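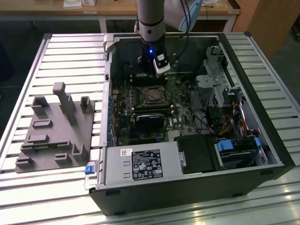 Old desktop computers from offices and schools across Cadport are being opened up, sorted and put back to use at the Starkent repair workshop on Pukia Road, where the long-planned parts scheme got going properly on July 13, 2020. The workshop takes in machines which would otherwise have gone for scrap and decides, one by one, whether they can be made good again or whether their insides would be of more use to another computer. A good many of them are black Dell towers, which suit the work rather nicely, as once the side panel is off and the case is laid down on the long slatted table you can get at nearly everything, right down to the drive in its bay with the blue plastic clips that let it go.

Jianguo Wei, who runs the workshop, had hoped to begin the winter before, but the first big delivery was put off in November and then put off again, and by the time the lorry did turn up there was so much of it that the front room had to be given over to shelves. He reckons there are almost 1,000 computers between the shop and the store behind it, and more have been promised.

"People think an old computer is one old thing," he said. "It's a box of parts, and they don't all get old at the same speed. You might have a tired drive sitting next to a power supply with years left in it, and it seems a great pity to throw the one out with the other."

Each machine gets a paper label when it comes in, and the label follows it about the building until it's either finished or in pieces. Drives come out first and are wiped before anything else is done, and a drive that can't be wiped is destroyed. After that the memory is tested, the dust is cleared, and the little coin battery on the motherboard, the one that keeps the clock going when the plug is pulled, is checked and swapped if it's low.
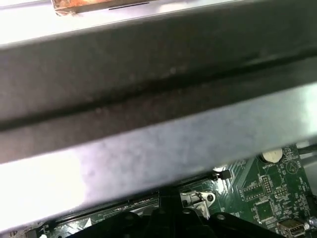

A flat battery is one of the commonest faults they see and also one of the cheapest to put right, though plenty of people have given up on a perfectly decent computer over it. It forgets the date every night, it grumbles each morning when it's switched on, and sooner or later somebody puts it in a cupboard and buys another. Mr Wei says he has a soft spot for those ones, and he likes to see them go back out of the door quickly.

Processors take more patience. The paste that carries the heat away has often been in there since the computer was built, and it needs cleaning off and renewing before the cooler goes back on. Mr Wei allows two passes with the cloth and a good look under the lamp in between, and he'd sooner it took a while than have a machine come back too hot to run.

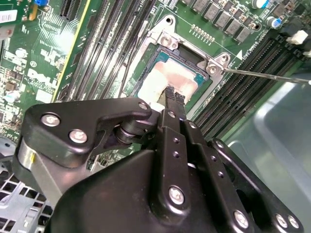 Thermal paste on a processor in its socket on a Dell desktop motherboard.

Finished computers are going first to the homework club at Guo House, which has room for 8 at its new desks and has been getting by with far fewer. Seven families on the club's list will also be lent one each to keep at home for the school year, with a screen and keyboard thrown in where the workshop can find a pair that match.

Anyone in Cadport with a desktop computer to pass on can leave it at the Pukia Road entrance during opening hours. Screens are welcome as long as the glass is whole. The workshop is short of power leads and would be very glad of any lurking in drawers, but it can't take printers at present, however kindly they are offered.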